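**Lellham v Harnberg – was the second goal offside?**

**foley_a**

Watched the replay this morning. My reading is that the flag should have gone up. When Tjoa plays the ball through, our number 5 is level with the last defender at the shoulder, but the trailing foot is behind and the leading knee is past him. The knee counts. Harnberg have a fair complaint, and I say that as a Lellham season ticket holder.

**northbank_dec**

Disagree. You're judging it from the camera by the halfway line, which is well behind play at that point. Any angle that isn't square to the defender will push the nearer player forward. Use the edge of the mown strip as your reference and he is level. Level is onside.
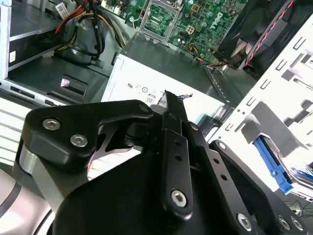
The other point is when you stop the replay. Law 11 goes by the moment the ball is played or touched, so first contact with Tjoa's boot. Most of the clips going round are paused a few pictures later, when the ball is clearly on its way.

**foley_a**

I paused at first contact. The strip edge only helps if it was cut parallel to the goal line, and at our ground it wasn't. Compare it with the front of the penalty area.

**higuchi_h**

The strips are parallel at the Flidlow Road end and drift at the other. This was the Flidlow Road end. I'd call it level, with low confidence. The footage isn't good enough to overturn anything.

More relevant to me is the shape. Harnberg held a high line with 3 at the back and no pressure on the passer. Tjoa had time to look up twice. If you defend that way you are relying on the assistant for every close one.

**costello1**

Agree with Hatsue on the line, not on the pressure. Their left-sided midfielder does go to Tjoa, he just arrives late after covering the overlap. The fault is the wing-back staying upfield after the corner.
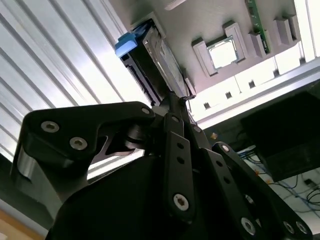 Same thing happened before half-time and Declan Ó Riain put it wide, so they'd had a warning. Attendance was given as 594, by the way. The league site has 550.

**northbank_dec**

594 is right, it was read out. The site was wrong in September as well.

**foley_a**

Back to the goal. I'll accept "not provable". I won't accept "level". The knee is past him on every version I've looked at.

**daryna_o**

Assistant's view was blocked by the near-side centre-half anyway – I was standing behind her. She was in line with play but couldn't have seen a knee. With no clear sight of an offence she has to keep the flag down.

**foley_a**

That I can live with. Does anyone have footage from the Flidlow Road end?

**higuchi_h**

My brother films from there. I'll ask him tonight.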